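Stand: 12. Oktober 2026, Ansprechpartnerin: Saadet Tokgöz

# Brarker-Wäsche, Teilsatz »Greiferfehler«

Der Teilsatz enthält 448 Episoden, in denen zwei Arme Kleidungsstücke aus einem Haufen ziehen sollen. Er wurde vom Hauptdatensatz abgetrennt, nachdem Rainer Hagedorn beim Durchsehen der Logs einen Fehler in der Greiferansteuerung gefunden hatte.

## Fehlerbild

- Der rechte Greifer meldet »geschlossen«, obwohl die Finger noch nicht am Anschlag sind.
- Die gemeldete Position läuft der tatsächlichen um bis zu 40 ms voraus.
- Der Fehler tritt nur auf, wenn die Finger tief im Stoff stecken und der Motorstrom länger ansteigt.
- In 20 Episoden hat die Stromüberwachung den rechten Arm abgeschaltet. Diese Episoden enden vorzeitig und tragen `abort=true`. 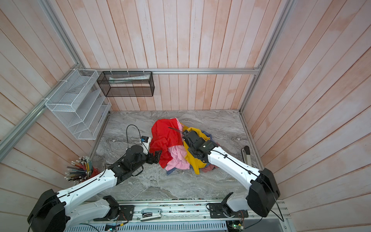
Auf beiden Bildern drückt der rechte Greifer in den Wäschehaufen.
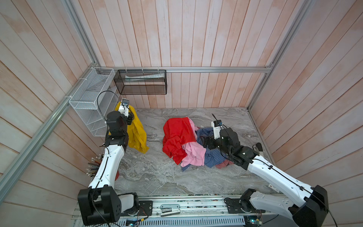 **Kann man die Episoden trotzdem zum Training verwenden?**

Für den linken Arm ohne Einschränkung. Beim rechten Arm bitte die Spalte `gripper_r_state` verwerfen und stattdessen `gripper_r_current` verwenden, die Stromwerte sind korrekt aufgezeichnet.

## Ursache

Der Treiber `forel-grip` schrieb den Sollwert in das Feld für den Istwert, sobald eine Antwort auf dem Bus ausblieb. Eine Warnung wurde nicht ausgegeben. Behoben ab Treiberversion 2. Ältere Aufnahmen werden nicht nachträglich korrigiert.

## Hinweise zum Betrieb

Nach einer Abschaltung hält der Arm seine Position nicht. Vor dem Griff in die Zelle die Versorgung beider Arme trennen, erst danach Stoff aus den Fingern lösen. Das Quittieren in der Software reicht nicht aus.

## Offen

- Abgleich mit den Aufnahmen aus Cudau, geplant für November
- `abort_reason` ist bei älteren Episoden leer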